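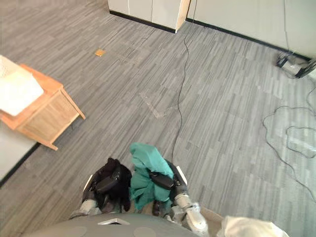
Figure 1. Black cloth and teal cloth, with the side table at left.

Household Practice, Unit 8
Clothes in the Bedroom: Picking Up, Sorting, Folding
Handout for the January group, Fandton
Prepared by Noeline Hinds

1. What this unit is about

In the last unit we studied the washing of clothes. Now we study what comes between the washing and the wearing, and also between the wearing and the washing. Most people give little attention to this part of the work. Clothes lie on the floor, on a chair, on the end of the bed, and after some days it is difficult to say which are clean.

The work has three steps: picking up, sorting, folding. Please learn them in this order. Many students in the previous group began to fold the first thing they took in the hand, and afterwards they had a nice pile with dirty socks in the middle of it.

2. Picking up

Start at the door and go toward the window. Take one or two pieces at a time if you will look at them at once. If you only want to clear the floor, you may take more, but do not press them together under the arm. A pressed shirt is a wrinkled shirt.

Hold each piece at a thick part, for example the shoulder seam or the waistband. Thin fabrics lose their shape when they are lifted by one corner, especially knitted ones. Look under the furniture also. A carpet with a pattern of light and dark lines hides small dark things very well, so for socks it is better to bend down and look along the floor.

Terms for this section:
garment – one piece of clothing
to bunch up – to come together in thick folds
hem – the lower edge, turned and sewn
crumpled – full of irregular folds

3. The bed as a working surface

A bed is the largest flat surface in most bedrooms, and its height is comfortable for almost everybody. Make the bed first. Pull the duvet smooth, put the pillows at the head, and leave them there during the work. You do not need a perfect bed, small wrinkles do not disturb the folding.

If clothes have been worn outside, spread an old sheet over the bedding before you put them down. In the Lacroix apartments, where I taught before, we kept one sheet in the closet only for this purpose and washed it with the towels.

Put the garments down side by side with a little space between them. When they lie one on the other you see only the top one, and the dark ones disappear first.
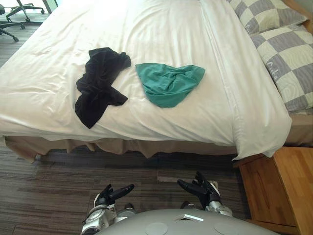 White bedding is helpful here, for every color is easy to see on it. Black and teal show at once, and you can find the sleeves and the hem without lifting everything again. On a dark blanket the same black garment needs a second look. With white clothes it is of course the contrary, and for those I prefer a colored towel under them.

4. Sorting

Ask three questions about each piece, always in the same order.

Is it clean? Look at the collar, the underarms and the front. If you are in doubt, it goes to the wash.
Is it whole? Loose buttons and open seams go to the mending basket, also when the garment is clean.
Where does it live? Drawer, shelf or hanger. Decide this before folding, as the fold depends on the place.

Dark and bright colors should be kept apart if they go to the wash. A new teal or green garment can give color the first two times, and I still wash such things alone.

5. Folding a top

Lay it face down. Smooth it with the flat hand from the middle to the sides. Bring one side to the middle and turn the sleeve back on itself. Do the same with the other side. Then bring the hem up to the neck, once for a shelf and twice for a drawer.

Thin fabrics slide. Fold these more slowly and put them on top of the pile – never in the middle, or the whole pile will lean.

The Akano method, which some of you know from the evening course in Flanavville, makes a small packet that stands upright in the drawer. It is a good method for children's clothes. For long sleeves I find it too thick, but you may use it in the practical test if you can show all the steps.

6. Finishing the room

Put the piles away immediately. A pile that stays on the bed will be moved to a chair in the evening, and then to the floor. After this, shake the duvet lightly, straighten the part that hangs over the side, and pull the bed skirt so that its pleats fall evenly. Last, wipe the side table with a dry cloth and take the wash to the machine.

7. Homework

Read sections 3 and 4 again. At home, sort the clothes of one bedroom and write down which of the three questions was the hardest to answer, with one sentence of explanation. Write between 75 and 100 words in total. Bring also one top with long sleeves and one thin garment to the next class, both unfolded.

The glossary for Units 7 and 8 is in the gray folder in room 567.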